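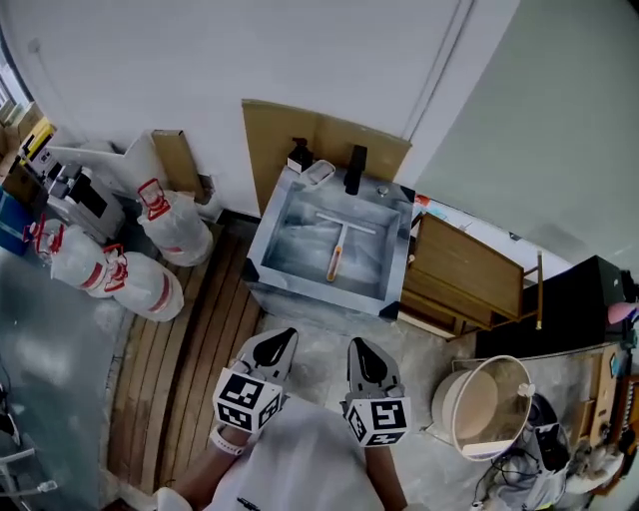

Square sink in gray concrete, with black faucet and soap pump. The squeegee stays in the basin.

About Corkmont

Corkmont is a small company for utility rooms. We cast sinks in concrete, we build the cabinets that stand next to them, and we help our customers to arrange the corner of the house or workshop where the dirty work is done. We sell directly and we install ourselves within two hours of driving from our workshop. Farther away we deliver on a pallet and explain the installation by telephone.

How we started

The company was started by Ieuan Powell and Rhodri Nicholas, who at that time shared a rented garage. Ieuan was making garden planters in concrete. Rhodri was a plumber and he was tired of replacing thin sinks in laundry rooms, where people wash paint rollers, boots and dogs. He asked Ieuan if a planter could be made with a drain in it. The first one leaked at the drain and was too heavy to carry up the stairs. It is now in Rhodri's garden, and there is mint growing in it.

The second one was sold to a bicycle shop. After this the orders came slowly, mostly from people who had seen that sink and asked the shop where it came from. Today we are a team of 15 and we have finished more than 300 sinks.

What we make

Our line has three models.

Felo is the square one, and it is the model most people order. The rim at the back is wide enough to take the faucet and a soap pump, and still there is space for a small dish between them. We advise to keep this rim simple. A brush, a sponge and four bottles will always find their way to a sink, and then the wall behind is never cleaned.

Voyle is long and shallow, for people who wash trays, window screens or plant pots. It needs a strong base, so we deliver it only together with our own frame.

Drislow is the deep one. It is made for buckets. You can stand a full-size bucket under the faucet and lift it out without tilting.

All three are sealed by hand before they leave us. Concrete is a natural-looking material and it will change a little with the years. Small marks and differences of shade are normal, and we do not exchange a sink for this reason. A crack is another matter, please call us.

The room around the sink

We learned with time that a good sink in a badly arranged room does not make anybody happy. For this reason Rhodri now visits most customers before the order is confirmed. He measures, but mainly he asks questions. Where do you put down the wet things? Where does the basket stand? Do you come in from the outside with shoes on?

Some advice that he gives often:

Put a slatted wooden mat on the floor at the side where you stand or walk the most. A bare concrete floor is hard for the legs and it becomes slippery.

Choose a cabinet on legs. You can sweep under it, and if there is water on the floor one day, the wood stays out of it.

Decide on the place of the stored things before the sink is installed. Cylinders, boxes and machines are difficult to move later, and they always seem to be standing where the pipe must go.

Keep a squeegee in the basin. After the last use of the day, pull the water toward the drain. It takes 20 seconds and it is the best care that a concrete sink can receive. We put a squeegee in the package with every sink, at no cost.

How we work

From the confirmed order to the delivery you should count six weeks. The casting itself is quick, but the curing has its own time and we do not shorten it. In June we are usually slower, as this is the month when many people renovate and also when our own families would like to see us.

We pour on one side of the workshop and finish on the other — the dust from the polishing must stay away from the fresh molds. Visitors are welcome on the finishing side. Please write before you come, and wear shoes which you do not love too much.

On February 14, 2023 we moved to our present building, with a larger yard and a door that a truck can really enter. The garage was given back to its owner, with a new sink in it.

Care and repair

Every sink has a number under the rim. If you send us this number, we can tell you the model, the sealer that was used and who did the finishing. Resealing is recommended every few years, depending on the use. We can do it at your home in one afternoon, or we can send you the sealer with instructions — most of our customers prefer to do it by themselves.

Please do not use acid cleaners, and this includes vinegar. Mild soap and water are enough.

Contact

For new orders and visits, ask for Rhodri. For questions about color, casting and repairs, ask for Ieuan. We answer all messages, usually in the evening when the machines are turned off.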